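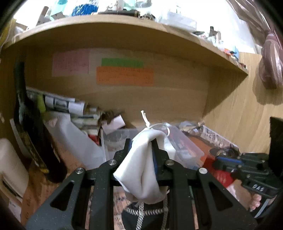

Stedow, a maker of hand-held grippers, has published a care guide for the tool, together with a small set of spare parts. The guide is free of charge and it is meant for the people who hold the grippers every day, in workshops, in laboratories and also in private homes. It explains how to set up the jaws, how to keep the linkage clean and what to do when the grip becomes weak or uneven. Soft things are a good test for this. A small cloth pouch, folded and with a crease down its middle, should sit between the two blue pads and stay there without being pressed flat.

The guide is called "Ten Minutes for the Gripper" and was written by the service department in Stedow's workshop in Meireles. Until now the customers received only a single sheet with the tool, and this sheet described mainly the unpacking. Questions about cleaning and adjusting were answered by telephone. The service department has collected these questions and put the answers in the order in which the work is done at the bench.

Start with the pads

The first chapter is about the pads. They carry most of the work and they wear sooner than any other part. When a pad becomes smooth, the user normally closes the gripper harder, and then the load goes to the joints. Stedow therefore recommends to look at the pads at the beginning of each working day and to wipe them with a cloth that is slightly moist with water. Alcohol should not be used on them, as it makes the surface hard with time.

To change a pad, the old one is lifted at one corner and pulled away slowly. The remaining glue is rubbed off with the thumb or with a plastic scraper. The new pad is placed from the tip of the jaw backwards and pressed for 10 seconds. After that the gripper should rest open for 2 hours before it is used again. Both sides should be changed on the same day, also when only one looks worn.

Dust and the open linkage

The outer plates have triangular openings, and through these the dust can come to the moving parts. On dark plates it shows quickly as pale specks. A few specks on the outside do no harm, but they are a sign that the brush should be taken out. The guide asks for a dry, soft brush, moved always from the inside to the outside. Compressed air is not recommended – it blows the fine dust deeper into the joints, where it mixes with the grease.

The pivot screws are treated in a chapter of their own, because most repairs that come to Meireles begin with a screw which was tightened too much. The correct setting is found by hand. The screw is turned in until the linkage feels stiff and is then opened again by a quarter turn. The gripper should now close smoothly and should have no play to the side. If it still moves sideways, the washer is worn and must be replaced.

Where two grippers are used together, one in each hand, the guide advises to adjust them one after the other and to compare them at the end on the same object. It should be a light and soft object. A hard box hides small differences, and the user notices them only later in the work. Each gripper should also be marked in a place that does not move, so that the notes on its care can be kept separately.

The spare parts set

The new set is made for one gripper. It contains 4 pads, 3 washers, a brush and the key for the pivot screws. It is packed in a flat paper envelope and fits in the lid of the carrying case. Stedow does not sell the linkage bars separately. If a bar is bent, the tool should be sent to the workshop, where a repair takes about a week.

The set is distributed by Dendeo, who already supplies the carrying cases, and can be ordered from June. Customers with a service contract receive the first set with their next delivery and do not need to order it.

Training at Flinberg

For users who prefer to learn the work at the bench, Stedow offers a half-day course in its training room at Flinberg. The participants bring their own grippers, take off the pads, clean the linkage and set the screws under the eyes of a technician. The course is held in English and the places are given in the order of registration.

The guide can be downloaded from the service pages of Stedow. A printed copy, with space at the back for own notes, is sent by post on request.

About Stedow

Stedow develops and builds hand-held grippers and their accessories. The grippers are assembled and repaired in Meireles, and the training room is located at Flinberg.

Press contact

Stedow, Press Office, Meireles
Photographs and the full text of the guide are available from the press office.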